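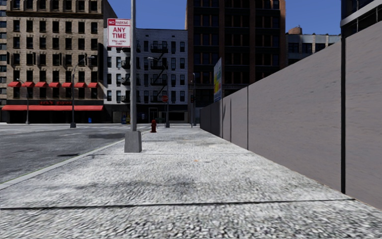

Home | Topics | Ask | Members | Log in

Do pavement robots have to leave room at the kerb?

Plukska
We're testing route rules for a delivery robot in simulation before anyone in Mallstead lets it out. The supplier's notes say "keep to the kerb side, 500 mm clear of fixed objects". On a block with a sign pole and a hydrant by the kerb and a long wall opposite, that has it weaving. Is there a proper standard, or did someone make this up?

Kenta Nishimura
Someone made it up, I'd guess. Ask which document the 500 comes from and which edition. I'd run the middle line and make the robot stop for people, full stop. Also, your simulated pavement has no people on it. Passing 57 runs on that proves very little. Put in a pushchair and 2 wheelchairs coming the other way, then see.

Huỳnh
we just use the default and its fine. check with your council tho

Posted Aug 1, 2020

Related
Who signs off a Prusum route change?
Simulated miles: do they count for anything?
Kerb drops and small wheels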